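Border queue at Remthorpe ferry port, how early do I need to be there with a non-EU passport?

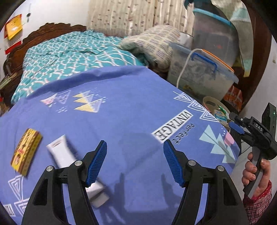

Asked by Mackenzie Vachon, January 23, 2020

Going over from Remthorpe in April, foot passenger, first time on this route. My husband has a British passport, mine is Canadian with a UK residence permit. Ferry company says check in closes 61 minutes before sailing, which seems an odd number but fine. What they don't say is whether that includes passport control or if that's on top.

Last time I flew I stood in the non-EU line for ages while he was through and drinking coffee. Don't want to miss a boat that way. Also can we queue together or do they split us up? And do they stamp on the Remthorpe side or when you get off? Asking becuase one page of my passport is nearly full and I've only got 2 blank ones left.

Tried ringing the port, gave up on hold. Ticket is 197 for both of us and not refundable so bit nervous.

3 answers

Stavros Todorova
Done this crossing a lot, my wife's on a non-EU passport too. Check in is just the ticket desk. Passport control comes after, through the double doors past the Fostura bag desk. So get there well before check in shuts. Two hours before sailing if it's school holidays, and April might be, check your dates.

Queueing together: on the foot passenger side there is normally one line for everybody, then booths at the end. They've always let us go up as a couple. Take your marriage certificate or a copy, they asked us for it once. Might not ask you.

Stamp: ours was done when we got off, not at Remthorpe. Could have changed. Two blank pages should be plenty, they tend to squeeze it on a used page anyway, but check what the country you're going to wants. Some are fussy about expiry dates as well. And keep the residence permit in your hand luggage, you need it coming back. Mine went in the big case once and I had to open the lot on the floor.

guest
just go from Hescombe its quieter

Reply from Mackenzie Vachon
Thanks Stavros, very useful. Will aim for two hours. Already booked so Hescombe no good to me.

guest_4
I'd disagree on the one line thing. Went over in the autumn and they had staff sorting people by passport before the booths, my partner got sent left and I got sent right. Took me longer but not dreadful. Depends who's on I think. Ask the person at the front before you join, they were quite nice about it when I did that on the way home. Dont know about the stamps sorry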